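Sheet vinyl or click plank for a small rental kitchen?
Flooring and Countertops > Kitchens

tilde_moss
Posted 2021-06-15
Joined to ask this. We have a rental unit in Rerthorpe, kitchen is 8 by 12, old sheet vinyl on top of plywood. The vinyl is stained by the back door but it's flat and stuck down tight. I have a quote of $2,185 for click plank, installed, including the toe kicks. The brand is Vekness. The other option is new sheet vinyl and I do it myself. New tenants come in July. Which would you pick?

grout_again
Sheet vinyl. One piece, no seams at that size, water can't get under it unless it comes in from the edge. Make a paper template first, tape it together, and cut the vinyl in the garage.

pdx_landlord
Disagree with the above. I've put click plank in 5 units and the nice part is replacing one board when somebody drags a fridge. With sheet you're patching, and the patch always shows. That quote is high though. Does it include pulling the old floor?

tilde_moss
No, they go over the top. They said the old floor counts as the underlayment.

grout_again
It doesn't. Check the install sheet for the plank. A lot of them allow one layer of old vinyl if it isn't the cushioned kind. Press a thumbnail into yours. If it leaves a dent that comes back slowly, it's cushioned and the joints will flex and break.

Also, pdx, when did you last swap a board in the middle of a room? You either unclick everything back to the wall or cut it out and glue the new one in.

pdx_landlord
Cut it out and glued it. Took 30 minutes. Still better than a patch.

hollowcore
Whatever you pick, don't go bright white if the counters and table are white too. Everything you set down stands out, and so does every crumb.

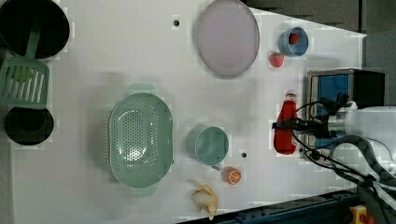

Order of work

hollowcore
Same post, hit send too early. What I would do:
Pull the stove and fridge out and look at the floor under them before you pay anybody.
Take off the shoe molding and number the pieces on the back.
Check that the dishwasher can still slide out with the new floor height. This is the one people miss. Going over the top with plank can trap it under the counter.
Undercut the door casing with a scrap of the new floor as your guide.
Caulk at the tub or sink side, leave the gap everywhere else.

tilde_moss
Thumbnail left a dent. So it's cushioned. There's no dishwasher, just a stove and a fridge.

pdx_landlord
Then the old stuff has to come up and I'd want that in the quote in writing. How old is the house? If the vinyl is from before the eighties get it tested before you scrape.

tilde_moss
House is older but the vinyl has Gondeo printed on the back with a date in the nineties. I pulled up a corner behind the fridge to look.

grout_again
OK, good. Sheet vinyl still gets my vote. Loose lay fiberglass-backed if you're nervous about glue.

fujimoto_fan_88
I had loose lay and it bubbled in front of the stove the first summer. Full glue or don't bother. (Username is the Fujimoto tile saw, before someone asks.)

grout_again
Was it tight to the walls? It bubbles when there's no gap.

fujimoto_fan_88
Could have been. I didn't put it in.

tilde_moss
Called the installer back. Tearing out the old floor is extra and they can't come until after the tenants move in, so I'm going with glued sheet. What size notch on the trowel?

grout_again
It's on the adhesive bucket. Go by that.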